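1 Nov 2025

The laundry review promised in September is now complete, and I am setting down the findings for those who share the household shelves. Storage in the linen closet is limited, and garments folded carelessly take up space that towels require.

The first matter concerns color. Towels are to be kept apart from clothing, and coral and teal items are to be folded before anything pink is started. Normunds Ots has asked that washcloths be included in this rule. I have agreed.

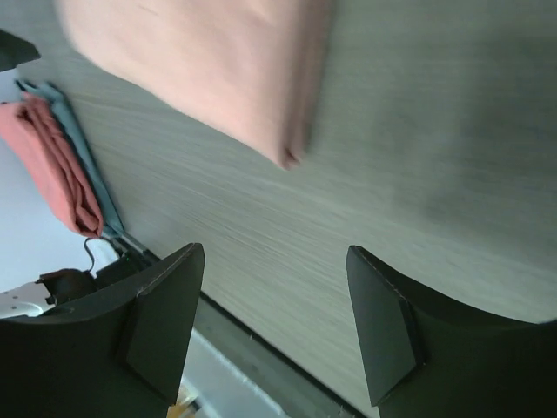 The second matter concerns the surface. A smooth, flat top is preferred to a bed, on which shirts tend to sink and crease. It should be wide enough for a shirt to lie at full length.

Short-sleeved shirts are to be folded lengthwise first. The sleeves should be turned in and the bottom hem drawn straight before the shirt is folded again. Printed shirts should be folded gently, and the lettering need not face outward. 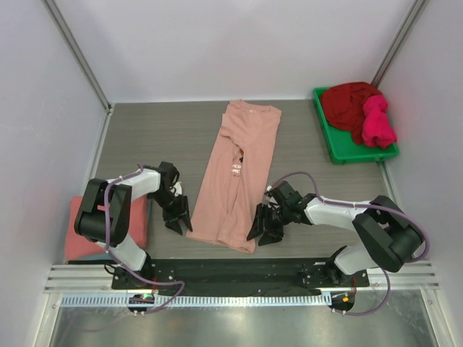
Uneven hems remain the most frequent fault on the shelf. A hem that bunches at one corner will carry through every later fold, and it is quicker to open the shirt and begin again. The closet currently holds 13 shirts folded by the earlier method. These will be refolded as they come through the wash.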